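3.2 Handling rules for marked textiles
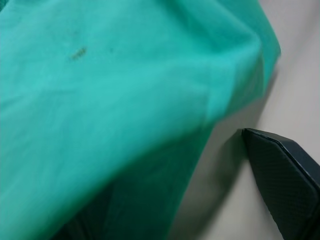 Figure 2. Wrist view during a cloth trial, Prostedham cell.

The handling rules used in this study were drafted at Prostedham and later adopted, with small changes, by the Dalska group. They apply to any trial in which a parallel gripper works on fabric that carries a visible mark. Rule 1 requires the operator to log every mark before the first grasp, whatever its size. Small marks were the main source of disagreement between annotators. On the green cloth in Figure 2, the brown stain is easy to log, but the dark speck to its right is barely larger than a pinpoint and must be entered as a separate item. Rule 2 sets a keep-out zone for the fingertips - no contact is allowed on a logged mark or on the cloth next to it. Rule 3 asks for a pale, plain work surface, so that the edge of the fabric can be separated from its own shadow.

We applied the rules to 126 trials. Finger pads were wiped before each trial and replaced after 500 grasps, following the Albers schedule. The Clanska protocol allows a longer interval but was written for rigid parts, and we did not use it. Trials that broke Rule 2 were stopped and recorded as violations, even when the grasp itself held. Folds remain a weak point of the rules as written. A mark hidden inside a fold cannot be logged in advance, and the current text leaves the decision to the operator - Section 5 returns to this problem.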